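Billmont office workers pick up grippers to teach robots everyday chores

BILLMONT - The work of teaching a robot to tidy a desk has moved into the place where desks get messy.

Rarard, a company that makes software for robot arms, has been collecting examples of ordinary table work in its own open-plan office here. Employees take a hand-held gripper, pick something up, set it down somewhere else and start again. A camera on the gripper records each try. The recordings go into a learning system called Derese, which the company hopes will let an arm handle objects it was never programmed for.

The collection started in December and runs on weekdays, with a longer session on Saturday mornings for people who want the extra hours. The company's goal for this stage is 72 hours of usable recordings.

"A lot of what we had before came from a lab bench with a gray backdrop," said Ekene Adeleke, who runs the data work. "The system did fine on that bench. Then we moved the arm to a table by a window and it missed a cup by the width of a hand."

Adeleke said the team went over those misses and found that most had to do with things in the background. Light came from a different side. A chair was pulled up where the bench had always been clear. People walked by. None of that had shown up in the training examples, and the software treated it as if it mattered.

So the new recordings are made with office life going on. Staff are asked to leave cables, plants and keyboards where they find them, and people at nearby desks carry on with their own work. Faces are blurred before a recording is passed to the training group. Workers who don't want to be near a session can check a schedule posted each morning and sit in another part of the building.

Each session lasts 2 hours, with a break in the middle. A worker gets a short sheet of tasks, such as moving a food tray to the other side of a table, straightening a keyboard or unplugging a charger and laying it down flat. The sheet says what to do but leaves out how. One person may slide a tray and another may lift it by the rim, and the team wants both.

Mistakes are kept, too, as long as the person recovers. If a pen rolls away and gets picked up on the second grab, that recording stays in and is marked as a recovery. A recording is thrown out if the worker uses a bare hand to help, or if the camera view is blocked for more than 3 seconds.

Somtochukwu Osagie, a technician who trains new collectors, said the hardest habit to break is speed.

"People get good at it and they start to rush," Osagie said. "A motor can't move the way your wrist does. If you whip it around, we get a nice clean grab that no arm could ever copy."

Osagie has new collectors spend their first session on soft and crumbly items, where a fast squeeze leaves a mess. Crackers are a favorite. After that they move on to hard objects, then flat ones, which are tough to get under. Phones and thin remotes cause the most trouble of anything on the list, and Osagie has added a second sheet with nothing else on it.

The grippers weigh little when a session begins and feel heavier toward the end. Several collectors asked for a lighter cable after the first weeks, and the company is trying out a version that clips to the forearm to take some of the pull off the hand. It has also cut back on tasks that call for reaching across a full table.

Two people often work at the same table. That was done at first to save space, but the team kept it up on purpose. An arm working in an office would have to deal with other hands reaching in, Adeleke said, and recordings made by one person alone don't show that. Pairs are told to work on separate tasks and to give way when they meet over the same item. Who gives way is left up to them.

After a session, the recordings are cut into single tasks and labeled with a short sentence. Labels are written by someone other than the person who did the task. When the labeler can't tell what was meant, the clip is set aside and watched again by Adeleke or Osagie. Some of those are fixed with a new label, and the rest are dropped.

The labels turned up a problem early on. Labelers were using different words for the same thing, so that one clip had a worker moving a "tray" and the next had the same worker moving a "box" or a "lid." The team wrote a word list and went back over the first batch by hand, a job that took most of a week. Osagie said the list is still growing, and that the argument over what to call a shallow container has not been settled.

Rarard has not said when Derese will be offered to customers. An earlier version is being tried out by Skollix, a supply firm that packs office orders, where an arm sorts small goods into bins. The firm's bins look much the same from day to day, and Adeleke said that trial will say little about how the system does on a shared table.

A first check of the office recordings is planned once the 72-hour mark is reached. The team will train one copy of the system on the old bench recordings and another on the new ones, then run both on tables neither has seen. The tests will be held in the Billmont office and in a break room at Skollix. Each copy will get the same tasks in the same order, and the people scoring the tests won't be told which copy is running.

If the new recordings help, the company plans to move on to kitchens and storage closets, where there are doors and drawers to deal with. That would call for a different set of fingertips, Osagie said, with more grip on rounded handles. A sample pair has been made and is waiting to be tested.

For now the work stays on tabletops. New task sheets are handed out at the start of each week, and collectors can write their own suggestions on the back. Recent ones include peeling a sticky note off a monitor, coiling a loose cable and putting the cap back on a marker. The marker has been added to the list. The cable is on hold until the team can agree on what counts as coiled.
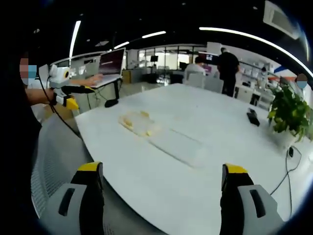

Collectors are paid their regular hourly rate for the sessions, and Saturday hours are paid as overtime. Rarard employees who want to sign up can do so through Osagie, who asks that they come to one practice session before putting their names on the schedule.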